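The first job of the morning at Sulier's Grirkalbridge workshop is done with a cotton bud. Damir Vukadinović wipes each finger pad on the garment handlers, turns it to the window, and wipes again. Lint is the usual trouble. It packs into the surface of the pad and the cloth begins to slide.

Sulier trains its folding cell with hand-held grippers. An operator works through a fold with a gripper in each hand, and the recordings go to the cell in the next room, a pair of arms over a bench made by Ammann. The hand tools get far more wear than the arms do. Vukadinović keeps a log for every one of them, and on 2025-09-25 the oldest pair passed 1033 folds on the same set of pads.

"I used to change them at a fixed number," he says. "Then we moved on to knitwear in January and the number was no use any more."

He now goes by a pull test. The jaws are closed on a strip of jersey with a spring balance hooked to the other end. If the strip slips on 2 pulls out of 20, the pads come off. A change takes up to 100 seconds a finger, most of it spent on screws, and the replacements come from Esetti in flat trays.

The markers are checked next. The software reads them to work out how far the jaws are open, so a scratched or lifting square means bad data for the rest of the shift. Vukadinović goes over them with a dry cloth only. Solvent took the black off one set last winter and two days of recordings had to be thrown away. 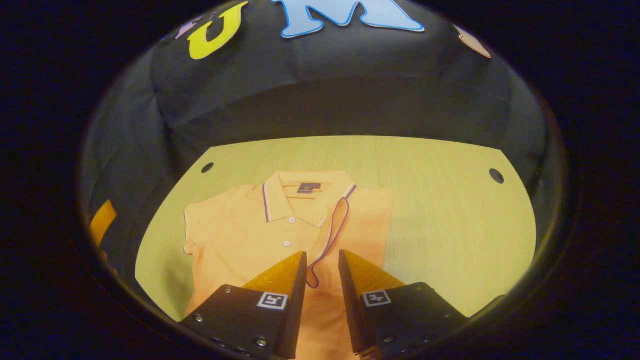
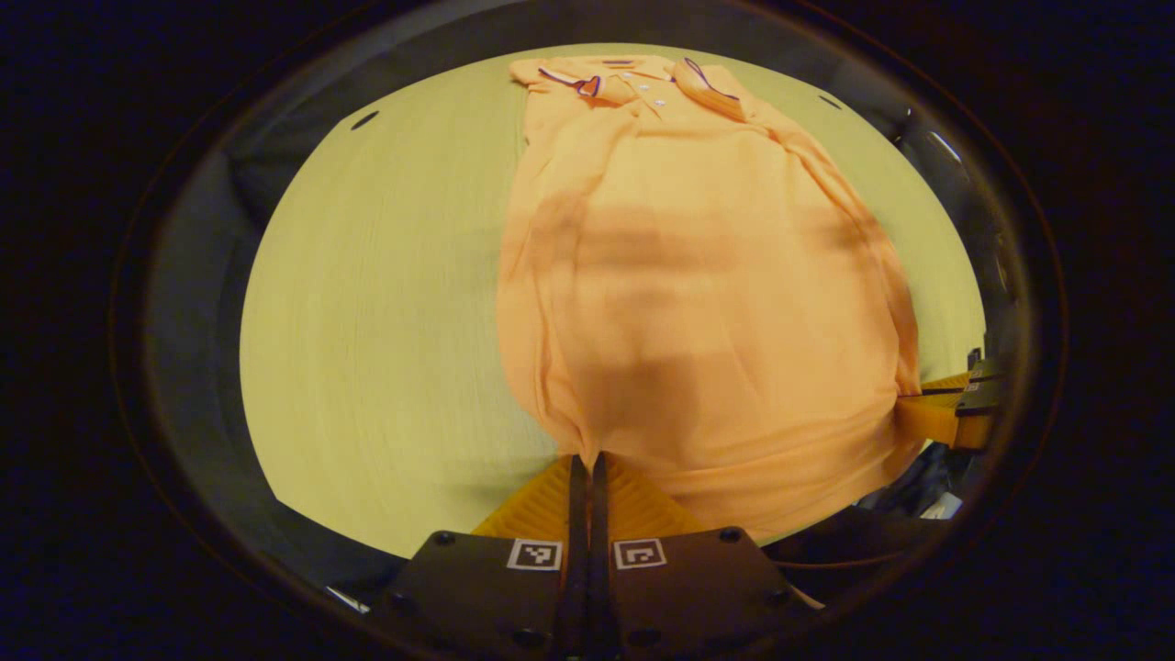

Kalliopi Golob, who plans the recording sessions, picks the garments with the pads in mind. Woven shirts are easy on them and towels are hard. Polo shirts come somewhere between, and she likes them for the end of a pad's life, when a weak grip on a soft knit edge shows up quickly. The striped trim on the collar also gives her something to look for on playback, as a twisted collar is hard to spot in plain cloth. Sessions that fail her check are marked and go back to Vukadinović with the tool's log sheet, and he repeats the pull test before the pair is used again.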